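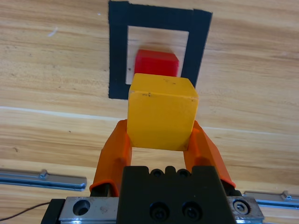 The Secondhand Toy Trade Grows Up

On a Friday morning in February, the line outside the Daneck Toy Exchange started forming before the lights were on. Most of the people in it were grandparents. A few were dealers, who stood near the front with folded shopping bags under their arms and didn't talk much.

The exchange takes up the ground floor of a former shoe store. It sells used toys and only used toys: puzzles, train track, dollhouse furniture, pull-along animals and a great many blocks. Lilla Pintér opened it 12 years ago with stock from her own basement. Last year the store took in 2,358 boxes of donated and consigned toys, and the back room where they are sorted is now larger than the sales floor.

"People think we get junk," Pintér said. "We get some junk. Mostly we get things that were played with for two years and then sat in a closet for 20."

Blocks are the steadiest part of the business. They come in all year and go out all year, with a small bump in the weeks after school ends. Full sets in their original box bring the best prices, but few blocks arrive that way. They turn up in pillowcases and coffee cans, mixed in with marbles and pieces from board games. The staff sort them by size first and then by finish, and sell them by the pound.

Plain blocks sell faster than painted ones, and painted ones with wear sell nearly as fast as painted ones without it. Pintér used to have her staff touch up chipped corners. She stopped when customers began asking what kind of paint had been used and whether it was safe to chew. The store now leaves every surface as it came in, apart from a wipe with mild soap.

Older paint is a concern for any secondhand toy seller, and the exchange keeps it simple. Anything painted that looks old and carries no maker's mark goes on a high shelf for collectors, with a tag that says it is not for children. Pintér turns away cribs, car seats and anything with small magnets.

Across the river, Po-yen Kuo runs a different kind of shop. Selladano is one room above a print store, open by appointment, and its customers are adults who buy for themselves. Kuo deals in building sets from small European and Asian makers, many of them long out of business. His printed catalog has 404 entries this season. The one he gets asked about most is the Zovia, a boxed set of arches and half-arches that was made for only a few years and came with a folded sheet of plans.

Kuo trained as a draftsman and still draws missing pieces to scale for customers who want a replacement cut. He marks the underside of each new piece so that it can't be passed off later as an original. Two dealers have asked him to skip the mark. He no longer sells to them.

"A set with three honest replacements is worth more to me than one where I have to wonder," he said.

He is less strict about wear. Dents, faded sides and pencil marks stay in the description and don't lower the price by much. One of his favorite sets has a child's arithmetic written across the bottom of the long planks, with most of the answers wrong.

The two shops send each other business. Pintér's sorters keep a bin for pieces they can't place, and Kuo comes by to go through it every few weeks. Last fall he found part of a Pan village in there, a church and two row houses. He paid the consignor, a retired bus driver, more than she had expected to get for the whole box.

Rent is the worry for both of them. Pintér's lease is up next year, and the building has a new owner. She has looked at a warehouse space outside town that would give her more room for sorting, but it isn't on a bus line, and a good share of her regulars come by bus. Kuo could sell by mail alone and has thought about it. He says he would miss having people open the boxes in front of him.

By 10 that Friday, the dealers had come and gone at the exchange. A man in a work jacket was filling a paper bag at the block bins, one piece at a time, checking the corners with his thumb. He said they were for a grandson who had just turned two. He had the bag weighed, put a few back, and then picked two of them up again and paid.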